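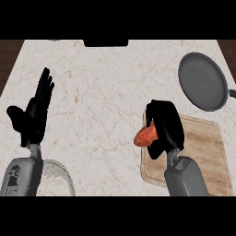 Picture: Nustemel

The Stone Issue, Part One: Living With Marble

Well, you asked for it! After the April issue went out with its little aside on kitchen counters, my inbox filled up with marble questions, over 353 of them by the time I stopped sorting, and I have been happily reading ever since. So this month's home item is all stone. If you rent and have no say in your counters, stick around anyway, because a lot of this applies to a pastry board or the old top of a dresser.

First, what the stuff is. Marble starts out as limestone that gets squeezed and heated deep underground until it recrystallizes. The veins are mostly other minerals that were in there from the beginning, clay or silt or iron, pulled into streaks while everything was shifting. Iron is often where the warm colors come from, the tans and the rusty browns. I love that. You're rolling out biscuits on what used to be a sea floor!

The bit that matters in a kitchen is that marble is mainly calcite, and calcite reacts with acid. Lemon juice, vinegar, wine, tomato, some bathroom sprays. The mark you get is called an etch, and it's a dull spot where the polish has been eaten away. It is a different animal from a stain, and half the letters I got mixed the two up (so did I for years). A stain is darker than the stone around it and means something soaked in. An etch is usually lighter or just flat looking, and you can often see it best by crouching down and looking across the counter toward a window.

Stains you can often draw out with a poultice. Mix baking soda with enough water to make a paste like thick yogurt, spread it over the spot, tape plastic wrap on top, and leave it for a day. Take the plastic off and let the paste dry all the way before you wipe it up. Oil marks sometimes need a second or third go. My own butter ring beside the stove took 4 tries and I was ready to put a plant on it and walk away, but it did come up.

Etches are trickier. On a honed finish (that's the matte one) a light etch hardly shows, and there are polishing powders for small marks on a shiny finish. Try them in a corner first. For anything big, call a stone person.

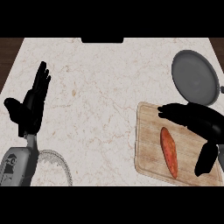 Pale marble with tan and light brown veining.

Now, sealing. A sealer slows down stains by giving you more time to wipe things up. It does nothing at all for etching, and I wish the labels said so in larger type. To find out if your counter is due, put a spoonful of water on it and leave it 11 minutes or so while you unload the dishwasher. If the stone has gone dark under the water, it's time. If the water is still sitting up in a bead, you're fine for now.

For daily cleaning, plain dish soap in warm water and a soft cloth, then dry it. That is my whole routine. Skip the vinegar, skip the scrubby powders, and don't let a wet can sit overnight, or you'll have a rust ring to deal with — ask me how I know.

A few readers wanted to know if they should pick marble in the first place. I'm the wrong one to talk you out of it! Mine has a wine glass print by the sink, a scratch from a cast iron pan and a cloudy patch where somebody (me) zested limes for a whole party. I like all of it. But if a single mark would ruin your week, look at quartzite, which is much harder and generally stands up to acid very well. Take a slice of lemon to the stone yard and leave it on a sample for a while, since some slabs sold as quartzite are really marble and the lemon will tell you. And go see the full slab. The little squares they hand out can't show you where the veins go, and two pieces from the same block may look quite different once they're laid flat.

Prundow, the salvage yard on the north side, had a stack of old dresser tops leaning along the back fence when I stopped in, one with 1670 scratched into the underside (a stock number, I'm told, and I was briefly very excited). They'll cut a piece down for you if you bring measurements. A dresser top makes a fantastic baking board. Put felt feet under it and get a friend to help you carry it, they weigh a ton.

Part two will cover soapstone and slate, plus the great mineral oil argument, which I can already feel coming. The stone care evening at Nimham is back on too, doors at 6:30 p.m., and you're welcome to bring a stained tile or trivet to practice on. Please leave the baking soda at home, we have plenty.

Keep the letters coming, especially the ones with before and after stories. And to the reader who asked if toothpaste works on etches: it's a scrubby powder in a tube, so please don't!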